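Two arms, one bench and a lot of cable

12 Feb 2026

The second arm has been running since the weekend, so I can write up where the build is. Some of you have followed it since June, when it was one arm bolted to a sheet of ply in my garage. It now lives at Filgate, the shared workshop I pay into, and takes up a bench along the back wall.

The short version is that both arms move, both grippers close when told to, and they have only hit each other twice. Neither collision did any damage beyond a scuffed finger pad.

Mounting

The arms sit side by side on the near side of the bench and reach forward. I first had them at opposite ends, facing each other, because that's how I'd seen it done elsewhere. It looked good and was a pain to use. Every motion had to be worked out in mirror image and I kept getting left and right mixed up. Ilgın Soylu suggested turning them both the same way so they line up with my own arms when I stand behind them. It took an evening to redrill the base plate, and teaching a motion has been much quicker ever since.

The spacing between the two bases is 500 mm. I tried 351 mm first, which was what the old plate allowed, and the elbows fouled whenever both arms folded back. At the wider spacing they can still meet in the middle, with enough room left over to pass something from one to the other.

Wiring

This took the longest. Each wrist has a camera on it and each camera has a cable, and the cable has to go somewhere when the wrist turns. I had them zip-tied tight along the forearm and pulled a connector out on the first full rotation. Now there's slack at the wrist and the first tie is well below it. It looks untidy but nothing has come loose.

Power is a separate supply for each arm. I ran both from one for a while and the left arm would drop out if the right one started a fast move. I could have bought a bigger supply, but I already had a second one from the Burkeo job, so that's what went in. Both emergency stops are wired to cut the lot. Test yours before you do anything else, and test it again after you change the wiring. I skipped the second part once and found that one stop only worked on one side.

Software

I'm using a controller I've called Jorum, which is mostly glue over the arm maker's library. It reads the joint positions, keeps the two arms on one clock and writes everything to a log. The clock was the hard bit. To start with, each arm had its own loop and they drifted apart over a few minutes, so a handover that worked at the start of a session would fumble at the end. Putting both in a single loop fixed it. It's slower than I wanted, but it's steady.

The log is a plain text file. There are 726 runs in it so far, and a good share of those are me stopping partway through to move something. I'd like to get to 1000 before I change any hardware, so I have something to compare against.

Şengül Ateş has been writing the part that checks whether the arms are about to meet. It treats each link as a fat cylinder and stops both arms if any two get too close. It's cautious - it will stop when there's still a good hand's width between them - but I'd take that over another scuffed pad. She wants to shrink the cylinders near the wrist, where they matter most for handovers. We'll try it next week with the speed turned right down.

Grippers

Both grippers are the two-finger type and came as a pair from Gezer. They're good on anything with flat sides. Small round things roll out unless the fingers come down square on them. I've ordered some softer pads and will see if they help. The colour is wrong, which doesn't matter.

The limit on closing force is set low for now. You can put your finger in there and it's uncomfortable but no worse. Please don't take that as a recommendation.

What's next

I need to sort out lighting. The ceiling lights at Filgate are bright and directly overhead, and anything shiny on the bench shows up in the wrist cameras as a white patch. I've been meaning to make a diffuser from baking paper and a timber surround, and might get to it on the weekend. I also owe the workshop a proper guard along the side where people walk past. At the moment there's a line of tape on the floor, and people respect it, but it's only tape.

After that I'll write up the parts list with what I paid. A few people have asked and I've been slow about it. 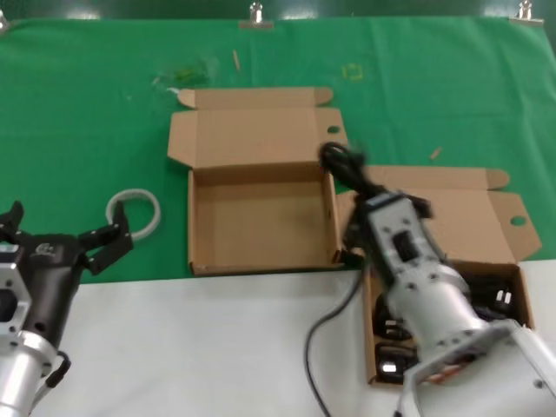 Cables are the current job for the pair, and they're harder than anything we tried with blocks. A block stays the shape it was when you picked it up. A cable sags, and the loose end goes wherever it likes, so the arm can be in the right spot and the thing it's holding can still be hanging over the side of the box. The black one in the right gripper is a fair example, with its loop over the corner of the empty tray and another length trailing down over the white benchtop. The green cloth is clipped along the far edge, and I'd suggest doing the same if you use one. I want to try lifting higher before moving across, and slowing the wrist on the way down. If that doesn't do it, the next thing to try is using the left arm to hold the tail.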